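How to Hem Curtains by Hand (Even Long Ones, Even If You Hate Sewing)

Posted Sunday, March 15, 2020

I hemmed my first pair of curtains on the floor of our old apartment in Grorno with a school ruler and a reel of thread that didn't match. They hung in the bedroom for years, one side a good thumb's width shorter than the other, and I looked at that slope every single morning. So this is the page I wish I'd had then! It covers plain, unlined or lightly lined curtains, sewn by hand with an invisible stitch. If you have a machine and you like your machine, go ahead and use it for the side seams, but I still do the bottom hem by hand because it hangs so much softer.

What you'll need

Curtains that are too long, obviously. A metal tape measure (the floppy dressmaking kind stretches, and mine has stretched a lot). Long pins with glass heads, which you can iron over without melting anything. A fine hand-sewing needle, sharp scissors, an iron, a spray bottle of water, and thread one shade darker than your fabric. Thread looks lighter once it's off the spool, so go darker if you can't decide.

I use Skivo polyester for nearly everything. I bought a 3000 yard cone in a sort of oatmeal color and I expect to leave what remains of it to my grandchildren. A small spool is plenty for one window.

Wash first, or at least steam

I know. You just want to get going. But cotton and linen shrink, and a hem that skims the floor in spring can be floating over the baseboard by the time you've done one wash. If the label says the curtains can be washed, wash and dry them exactly how you plan to do it later on. If they're dry clean only, hang them up and go over them with a steamer, then leave them alone overnight.

And do let them hang. Loosely woven fabric drops under its own weight, sometimes by a surprising amount, and it doesn't always drop evenly. I give mine two or three days on the rod with the bottoms clipped up out of the way of the dog. Heavy velvet gets a week.

Measuring while they're hanging

Measure with the curtains up, on their real rings or hooks, in their real window. Floors aren't level. Our living room rod is 1513 mm above the windowsill at one end (my tape is metric on one side and I've stopped fighting it) and noticeably less at the other, and if I had measured once and cut both panels to match I'd have been right back where I started.

Decide where you want the bottom to land. My own favorite is just clear of the floor, enough to slide a piece of cardboard under. Kissing the floor looks lovely in magazines and collects every crumb in the house. Sill length is nice in kitchens, and if there's a radiator under the window, please go for sill length there too.

Now put in a row of pins across each panel at the finished length. Put one at each side edge, one in the middle, and then fill in between. Stand back and look at it from the doorway. Your eye is better at this than the tape is, and if a pin looks wrong, move it.

Mark each panel so you know which is left and which is right! A safety pin in the top corner of the left one will do. I skipped this once with a set of four and had to rehang the whole lot to figure out which was which.

Working out the hem

A good curtain hem is a double one, meaning you fold the fabric up and then fold it up again by the same amount, so there's no raw edge and there's some weight at the bottom. I go for 2 inches, doubled, on short curtains, and wider on floor-length ones. Sheers look best with a deep hem because you can see it with the light coming through, and a skimpy one looks mean.

So, for a doubled 2 inch hem, you need 4 inches of fabric below your pin line. Measure down from the pins, make a row of little marks, and join them up with a ruler. Check that line again before you cut. Then go and get a cup of coffee and check it once more.

I don't cut at all if there are fewer than 10 inches of extra fabric and the cloth is light. I just make a deeper hem. It means you can let them down again if you move, and we've moved a lot.
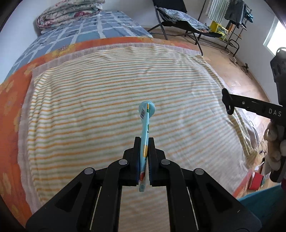
The light-blue tube, with fabric behind it.

Pressing the folds

Most of a neat hem happens at the ironing board, and the sewing is there to hold it in place. Lay the panel wrong side up with the long part supported on a chair so it doesn't drag. Fold the raw edge up by your hem depth and press. Use the iron by lifting it and setting it down. If you push it along like you're doing a shirt, the fabric stretches and you get a wavy edge that won't ever lie flat.

Then fold up again along the pin line and press that too. Take the marking pins out as you come to them and put them back in vertically, through all the layers, with the heads hanging off the bottom. That makes them easy to pull out as you sew, and you're much less likely to stab yourself in the wrist.

Linen wants a good spritz of water. Velvet shouldn't be pressed flat at all -- lay it face down on a scrap of itself or on a thick towel and hover with the steam. For anything shiny, test on the piece you cut off.

Corners

This is where homemade curtains usually look homemade, and it's a pity, as a mitered corner isn't hard. Open out the hem you just pressed. You'll see the creases crossing near the corner, your side hem crease running down and your bottom hem crease running across. Fold the corner in diagonally so the fold goes right through the point where the creases for the finished edges meet. Press it. Now fold the side back in, then the bottom back up, and the two edges should come together in a slanting line.

If they don't quite meet, your side hem and bottom hem are different depths, and that's completely normal on store-bought curtains. Just tilt the diagonal fold until they do. Fiddle with it. Nothing's been cut, so you can try it as many times as you like.

A penny or a proper curtain weight can go inside the corner before you close it up. Sew the weight into a scrap of lining first so it doesn't leave a dirty ring on the fabric. I use the flat round ones from Bárány, the notions store, and they've been through the wash plenty of times.

The stitch itself

I learned this from Boglárka Fülöp, who taught an evening class I took one October and who could hem a tablecloth without ever looking down. She called it a lazy stitch. In books it's usually a blind hem or slip stitch.

Thread your needle with a length no longer than your arm. Longer thread tangles, and you'll lose more time picking out knots than you would rethreading. Knot the end and hide the knot inside the fold.

Work from right to left if you're right-handed, and the other way if you're not. Bring the needle out through the folded edge of the hem. Straight across from there, pick up a tiny bit of the curtain itself, one or two threads of the weave and no more. Go back into the fold directly opposite, slide the needle along inside it for half an inch or so, and come out again. Pick up another thread or two. Keep going.

Don't pull it tight. That's the mistake I see on nearly every first hem, mine included. If you tug, you get a row of dimples on the right side and they show up terribly in daylight. The thread should lie there relaxed, almost loose. Every foot or so, flip the curtain over and look at the front, and if you can see where you've been, ease the thread back a little with the tip of the needle.

At the mitered corner, use the same stitch to close up the slanting join, only smaller and closer together. Then take a couple of stitches on the spot, run the needle back inside the hem for an inch, and snip.

If your curtains are lined

Hem the lining separately, and make it about an inch shorter than the curtain so it never peeks out. You can do this one on the machine with a clear conscience. At the side seams, let the bottom few inches hang free and catch the lining to the curtain with a little thread loop at each corner.

Ready-made ones, like the Festavach pair in our hallway, often come with the lining sewn right into the sides. Unpick the sides up to a bit above your new hem, do both hems, then slip stitch the sides closed again.

Hanging them back up

Give everything one last light press and put the panels back on the rod while they're still a little warm. Pull them open, and run your hands down each pleat from top to bottom so the folds line up. Tie them loosely with strips of leftover fabric in three places (top, middle, and just above the hem) and leave them like that for a couple of days. The folds will set, and the curtains will stack back neatly when you open them.

Keep the pieces you cut off. They make good pressing cloths, and my kitchen chair ties are all old curtain bottoms. If one panel still looks longer than the other after a week, check the rod with a level before you unpick a single stitch.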